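Relatório de projeto
Desmontagem e inventário interno de computadores de secretária em fim de vida

Unidade curricular: Manutenção e Reutilização de Equipamento Informático
Grupo: Hidayah Tambunan, Qiuyue Hou, Wahyudi Gunawan
Orientação: Joanne Haworth
Local de trabalho: oficina de Loltholm

Resumo

O presente relatório descreve o procedimento adotado para abrir, identificar e separar os componentes de computadores de secretária em formato torre, retirados de serviço e encaminhados para a oficina de Loltholm. O objetivo consistiu em definir uma ordem de desmontagem reprodutível, adequada a equipamento de fabrico em série, que preserve as peças com possibilidade de reutilização e separe as restantes por tipo de material. São apresentados o posto de trabalho, a organização interna do equipamento, a ordem de extração proposta e as dificuldades previstas em cada etapa. A recuperação de dados e a reparação de placas ao nível do componente ficaram fora do âmbito.

1. Enquadramento

O projeto Zeda recebe equipamento informático abatido e procura prolongar a vida útil das peças. Até ao início deste trabalho, cada aluno desmontava os computadores pela ordem que lhe parecia mais conveniente. Daí resultavam cabos arrancados pelo fio, parafusos misturados e suportes de disco separados do respetivo disco sem registo.

A orientadora solicitou ao grupo uma ficha de desmontagem única, aplicável por um aluno sem experiência prévia. A ficha deveria caber em 2 páginas e utilizar apenas ferramentas existentes na oficina. O conteúdo técnico dessa ficha é o que se desenvolve nas secções seguintes.

A revisão do vocabulário foi feita por Fionnuala Hayes, responsável pelo armazém de peças. Adotaram-se os termos que constam das etiquetas das caixas do armazém, mesmo quando a bibliografia utiliza outros. Assim, "gaveta" designa a peça plástica que recebe o disco e "gaiola" designa a estrutura metálica da caixa onde essa gaveta encaixa.

2. Posto de trabalho

A bancada é metálica, com ripas de alumínio dispostas na horizontal. A superfície em ripas é resistente e fácil de limpar, mas apresenta um inconveniente: um parafuso pequeno que caia sobre ela pode passar pelos intervalos. A ficha passou por isso a exigir um tabuleiro magnético antes da remoção do primeiro parafuso.

O computador é colocado deitado, com o painel lateral amovível voltado para cima. A posição deitada mantém a placa-mãe na horizontal, o que reduz o esforço sobre os conectores durante a extração dos cabos. A frente da caixa fica virada para o operador sempre que o espaço o permita.

Material previsto por posto:
- chave Phillips n.º 2;
- chave de caixa para parafusos sextavados;
- espátula de plástico;
- pulseira antiestática com ligação à terra;
- tabuleiro magnético;
- sacos antiestáticos e etiquetas de papel.

O alicate de corte foi retirado da lista inicial. As abraçadeiras que prendem os cabos podem ser abertas com a espátula, e a presença do alicate levava ao corte de fios que deveriam ser conservados.

3. Identificação dos componentes

Antes de desligar qualquer cabo, o aluno identifica os blocos principais e preenche a primeira parte da ficha. A identificação começa pela fonte de alimentação, por ser um bloco de grande volume e por dela partirem os cabos que atravessam o interior. Segue-se o disco rígido, cuja gaveta se distingue pela cor.
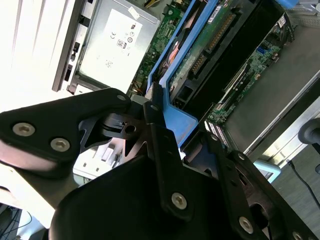
Figura 1 – Fonte de alimentação e disco rígido na gaveta azul, com a placa de circuito verde do disco exposta.

3.1 Fonte de alimentação

A unidade é prateada e possui na face superior uma etiqueta branca com marcas de certificação, entre elas o símbolo CE e um distintivo do tipo 80 PLUS. Na ficha são transcritos o fabricante, a potência nominal e as correntes por linha de tensão. Quando a etiqueta não puder ser lida com a unidade montada, os campos permanecem em branco até à extração. O grupo rejeitou a hipótese de estimar a potência a partir do modelo do computador, dado que a fonte pode ter sido substituída durante o período de utilização.

A fonte nunca é aberta. Os condensadores internos podem conservar carga após a desconexão da rede, e a oficina não dispõe de condições para essa intervenção.

3.2 Disco rígido

O disco encontra-se numa gaveta de plástico azul, que apresenta uma pequena etiqueta branca com código de barras na extremidade superior. Os contactos SATA, dourados, ficam acessíveis junto ao topo do disco. A zona dos contactos e a placa de circuito não devem ser tocadas com os dedos nem com ferramentas metálicas. O disco é segurado pelos lados da gaveta.

O código de barras da gaveta não substitui o número de série do disco. Os dois elementos são registados em campos distintos, uma vez que uma gaveta pode ter recebido mais do que um disco ao longo da sua utilização.

3.3 Cablagem

Distinguem-se dois grupos: cabos de alimentação, provenientes da fonte, e cabos de dados. A cor do revestimento dos cabos de dados não identifica a sua função, pelo que o registo é feito sempre pela origem e pelo destino. Cada cabo recebe uma etiqueta em cada ponta, por exemplo "PM-1" do lado da placa-mãe e "HD-1" do lado do disco.

4. Procedimento de desmontagem

A ordem proposta parte dos elementos soltos ou de encaixe e termina nos elementos aparafusados à caixa. As etapas são as seguintes.

Etapa 1. Desligar o computador da rede elétrica, retirar todos os periféricos e premir o botão de ligação durante alguns segundos.

Etapa 2. Remover o painel lateral e guardá-lo na vertical, fora da bancada.

Etapa 3. Colocar a pulseira antiestática e ligá-la à terra.

Etapa 4. Etiquetar os cabos nas duas pontas e desenhar o percurso na segunda página da ficha. O desenho é esquemático e não precisa de respeitar proporções. Devem ficar representados todos os cruzamentos de cabos por cima da placa-mãe, pois são esses que condicionam a remontagem.

Etapa 5. Desligar os cabos de dados. O conector é seguro pelo corpo plástico e puxado em linha reta. Nos conectores com patilha, esta é premida antes de puxar.

Etapa 6. Desligar os cabos de alimentação do disco e da placa-mãe. O conector principal da placa-mãe tem um trinco lateral e costuma oferecer resistência. Deve ser movido alternadamente de um lado para o outro, com a outra mão a apoiar a placa.

Etapa 7. Retirar a gaveta do disco. O disco permanece na gaveta e o conjunto é colocado num único saco antiestático.

Etapa 8. Retirar os módulos de memória e as placas de expansão. Os suportes e as tampas metálicas das ranhuras são guardados com a caixa.

Etapa 9. Desaparafusar e retirar a fonte de alimentação. Os cabos são enrolados sem dobras apertadas junto à saída da unidade.

Etapa 10. Retirar o dissipador, caso esteja montado, limpar a pasta térmica e extrair o processador. O suporte metálico de retenção volta a ser fechado depois da extração, para proteger o encaixe.

Os valores de referência para o armazenamento foram fixados com o armazém. As caixas para fontes suportam roughly, na expressão inglesa da nota do armazém, 300 N de carga estática, e as destinadas às placas-mãe têm 800 mm de comprimento. Não se empilham mais de 3 caixas de fontes.

5. Disposição interna e acessos

A caixa é preta no exterior e a placa-mãe, verde, tem o logótipo Dell impresso a branco. O processador está preso no encaixe pelo suporte metálico, com as ranhuras de memória ao lado. Na parede da placa-mãe corre um cabo SATA vermelho. Um segundo cabo SATA, azul-claro, liga à gaiola perfurada do disco, onde entra também um conector preto.

O feixe de cabos pretos que desce em diagonal para a placa-mãe é o principal obstáculo ao acesso. Os fios amarelos e pretos de alimentação formam uma curva perto da fonte e podem ser afastados com a mão depois de soltos os conectores.
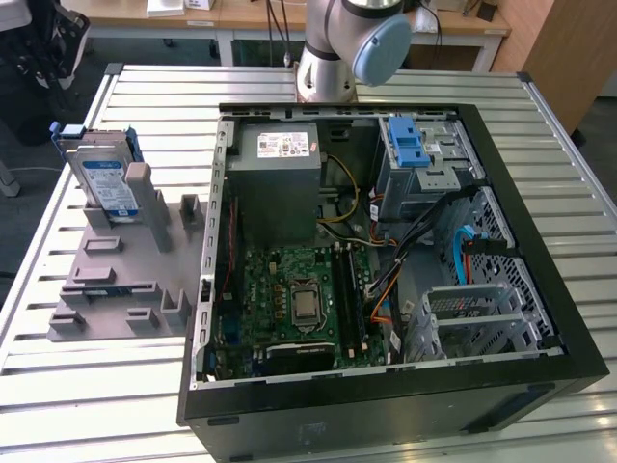
6. Dificuldades e limitações

A ficha pressupõe uma caixa de tipo torre com acesso por um único painel. Em caixas de formato reduzido, a fonte pode cobrir parte da placa-mãe e a etapa 9 terá de ser antecipada. O grupo não elaborou uma variante para esses casos.

A etiquetagem nas duas pontas é a etapa mais demorada. Wahyudi Gunawan propôs limitar as etiquetas aos cabos de dados, mas a proposta não foi adotada: em caixas com várias derivações de alimentação, a falta de etiqueta dificulta a remontagem.

7. Trabalho futuro

Está prevista para junho a revisão da ficha pelo grupo seguinte, em conjunto com a oficina de Riswood. Ficam por definir o modo de registo das gavetas sem disco e o destino dos cabos com conector danificado, que permanecem numa caixa separada junto ao armazém.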